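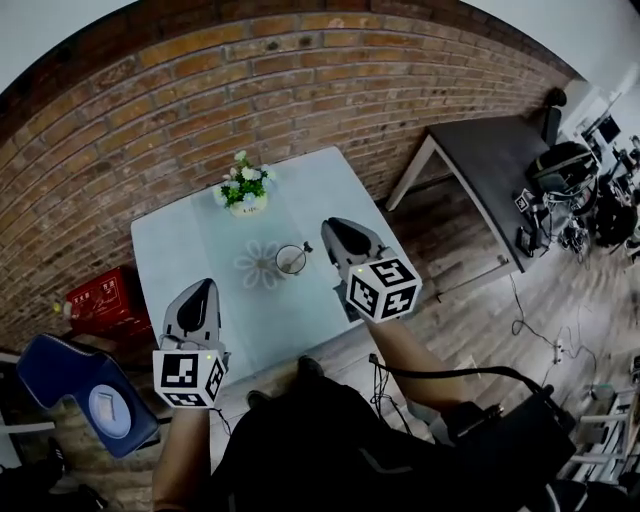 Vollari Street Tenants Association
Minutes of the general meeting, 2025-01-12

Meeting opened at 7:05 p.m. in the ground floor lounge. Mererid Sayce in the chair. Quorum confirmed from the sign-in sheet.

1. Minutes of the December meeting
Approved with one correction. Under item 4, "Stairwell B" should read "Stairwell C."

2. Heating
The chair reported on her call with Afridi, the managing agent. The boiler service was done in December, but radiators on the top floor are still cool in the mornings. Afridi says the system needs to be balanced and has asked for a list of affected apartments. Residents of 9 and 13 gave their names at the meeting. Others should put a note in the association mailbox by the end of the month.

A question was asked about rent reductions for the days without heat before the service. The chair will ask Afridi for an answer in writing. No position was taken.

3. Laundry room
The contract with Jillon for the washers and dryers ends in the spring. Jillon has offered to renew at the same price per load but wants to switch to card payment only. Several residents objected to losing the coin slots. One resident pointed out that the change machine has been out of order since the fall and that cards would at least work.

Stellance has also sent a quote. It includes newer dryers but a longer contract term. Copies of both offers are on the board by the mailboxes.

Motion: to ask Jillon whether one washer and one dryer can keep coin payment. Moved, seconded, carried. The vote on the contract is held over to the next meeting.

4. Bicycle storage
The basement racks are full, and some of the bikes have flat tires and have not been moved in a long time. Agreed to tag all bikes. Owners will have 40 days to remove the tag. Untagged bikes stay; the rest go to the storage cage, and a notice will be posted before anything is given away.

The request for a second rack in the courtyard was not agreed. The fire lane has to stay clear, and Afridi would need to approve any change there.

5. Money
Balance in the association account is $565. The only expense since the last meeting was printing. Dues stay the same.

6. Other business
Packages are being left in the front entry overnight. Residents are asked to pick them up the same day or arrange with a neighbor.

The light over the rear door is out again. Chair to report it.

Noise after 11 p.m. on the second floor was raised. The residents concerned will talk it over between themselves first.

Actions
Sayce: written answer on rent, rear door light, letter to Jillon.
All: heating notes to the mailbox.

Meeting closed at 8:20 p.m.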